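Drinking more water, and the glass mug

I have been trying to drink more water since the spring. My doctor brought it up at my checkup in April, in the same tone she uses for flossing, and I said I would work on it. I then did nothing for weeks. What got me going in the end was a headache that lasted most of a weekend, and my sister Mared telling me on the phone that she was tired of hearing about it.

The first thing I tried was a big insulated tumbler. I bought a Zustow, the tall kind with a straw, and I disliked it from the start. It was heavy, it didn't fit under my kitchen faucet, and the straw had a rubber piece that held on to the smell of dish soap. It also has solid sides, so I could never tell how much I'd had. I would carry it around all day, feel good about carrying it, and pour most of it down the sink at night. It lives in the garage now with the camping stove.

After that I went to plain bottled water, poured into something I could see through. I don't like drinking from a plastic bottle when I'm sitting down. It makes me feel like I'm waiting for a bus. So the bottle stays on the table and I drink from a mug.
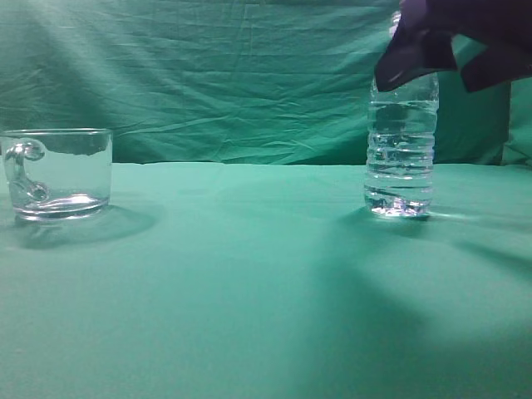
The mug came from Watkins, the secondhand store in Andcombe, where I had gone to look for a lamp. I paid 2 dollars for it. There was a whole shelf of glassware and most of it was stemmed, and I break stemmed glasses. This one is short and wide with a thick bottom, and I have knocked it with my elbow more than once without tipping it over. The handle is solid glass with a curl to it. I thought that was a bit much in the store. I've gotten used to it, and it is easy to hold when my hands are stiff in the morning.

My routine is simple. I pour a mug when I sit down at 7, before I open my email. When it's gone I pour another. If I get up for any reason, I drink what's left first. I don't use an app. I did try one for two days, and it sent me a message during a funeral.

Pouring a small amount works better for me than filling the mug to the top. A full mug looks like a chore and I leave it alone. With a little in the bottom I finish it without thinking, and then I have to pour again, so I end up drinking more over the morning. Tegwen at work does the same thing with coffee, for the opposite reason. 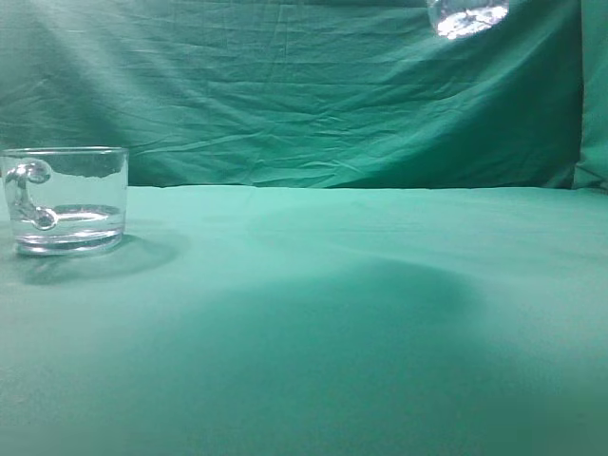
The mug with some water in it. I rarely fill it higher than this.

Clear glass does show everything. Our water in Kinbridge is hard, and a mug left to dry on the rack gets a white ring on the base by the end of the week. I soak it in white vinegar for a while, rinse it, and dry it with a cotton towel. The dishwasher made it worse, so I wash it by hand. The outside of the handle needs a wipe too, where fingers go.

I asked Emrys next door about the plastic bottles, because he keeps up with the recycling rules. He said to leave the caps on. I had been taking them off for years. I would like to stop buying bottles altogether and get a filter for the tap, but the one I looked at cost 100 dollars and I haven't decided. Krisztina has a pitcher type and says it's fine if you remember to change the cartridge, and she doesn't remember.

As for whether I feel any better, I've had fewer headaches. I also sleep worse, for reasons anyone my age can guess, so I've started putting the mug away after supper. If you have a tap filter you like, leave me a comment with the name of it.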